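Graziella Leone had been talking since the doors opened at Rowbotham on Friday, and she still met me with a grin and an offer of coffee. "Come and look at the trays first," she said, "everybody loves the trays!"

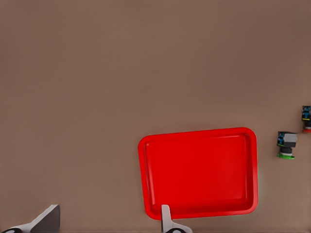
The red tray in simulation, with two small parts to its right.

Her team rehearses every job on screen – over 3,000 runs so far – and she speaks of the two arms rather fondly, like cousins who are learning to share a kitchen. "The left one waits very nicely," she told me.

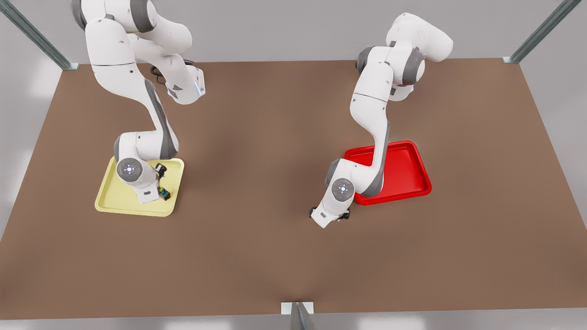
Both simulated arms over the table, the right one reaching into the yellow tray.

I asked what visitors want to know. "Whether they can drive," she laughed.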